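How to set a price alert for a coin (and stop staring at charts)

November, by the Clutbridge desk

If you've ever picked up your phone at 2 in the morning to check whether a coin has moved half a percent, this one's for you! Price alerts are the first thing I'd set up on any new account, before buying a single coin, and they take a few minutes at most.

I'm using Elach for the steps, but the menus in Trummer are close enough that you'll find your way (it calls them "watches", and they live under the bell).

1. Open the coin's page and switch the chart to daily candles. The hourly view makes everything look like a crisis.

2. Find two levels you care about. I look for the last place the price bounced and the last place it got stuck, and I write both down.

3. Tap Alerts, then New, and type in the lower level. Choose "crosses down", not "touches", or you'll get a buzz for every tiny wick.

4. Do the same for the upper level with "crosses up".

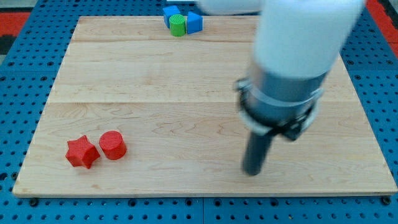
5. Set the cooldown. Elach starts you off at no cooldown at all, which is madness on a busy day – I once had more than 72 pings before lunch! Fifteen minutes is plenty for most coins, and I go longer for the really jumpy ones.

6. Give each alert a note. Something like "bounce level, check volume before doing anything" is lovely to find waiting for you when your heart is racing.

Now test it. Make a throwaway alert a hair above the current price and wait for it to fire. If nothing arrives, check that your phone lets the app send notifications in the background, and that your quiet hours aren't switched on. Mine start at 19:00 and I forget every single time.

One more tip: alerts on Elach expire after a while unless you tick "keep until cancelled". It's a small box right at the bottom of the form, so scroll all the way down before you save.

Related
How to read a daily candle
Moving coins from Jekton to your own wallet
Limit orders on Trummer, step by step
Keeping a simple trading diary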